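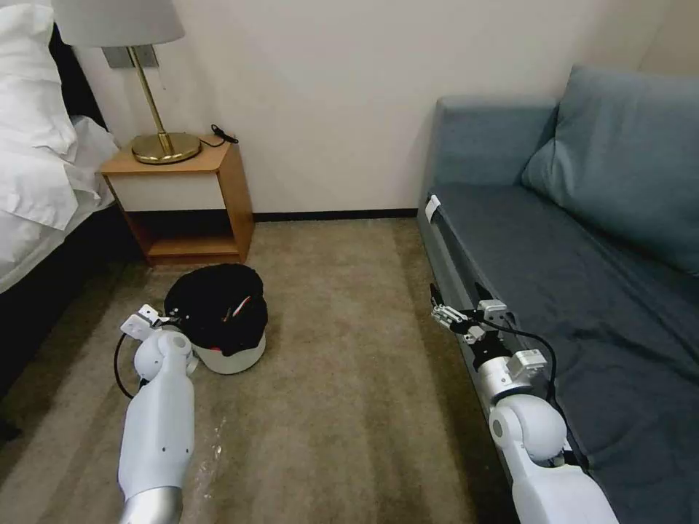

Stenotport Student Robotics Club
Minutes, 13 March 2024

Meeting opened with 14 members present. Minutes of the previous meeting were accepted with no changes.

1. Room pickup task
The Piltik team reported on the two-arm robot. The task is to clear litter from a bedroom floor into a trash can. The item set stays as agreed: snack wrappers, a paper bag and a plastic bottle with its cap on. Members asked whether the bottle could be swapped for a can. Left as is until the contest rules come out.

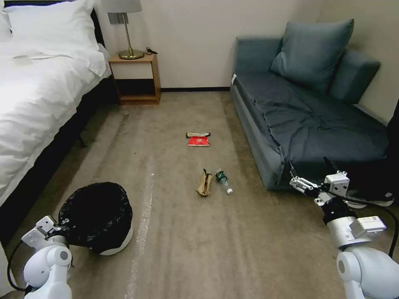
The team wants the start positions of the litter written down before each run – two members will draw up a one-page sheet. The bag liner in the trash can should be pushed down at the start so the opening stays clear. Agreed.

2. Control software
Handireo version 2 was discussed. Members prefer to keep the current version until the spring demo is over. Motion carried.

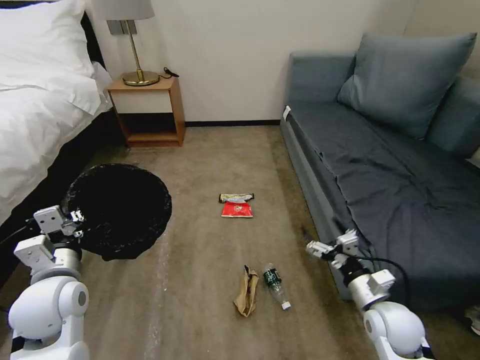 3. Budget
Balance is $3182. The club voted to set aside $2000 for travel to the Alemayehu Cup in July. Spare gripper fingers to be paid for out of the rest.

4. Other business
Cable ties are running low again. The sign-out sheet for tools must be filled in – several entries had no return time.

Meeting closed. Next meeting to be set by email.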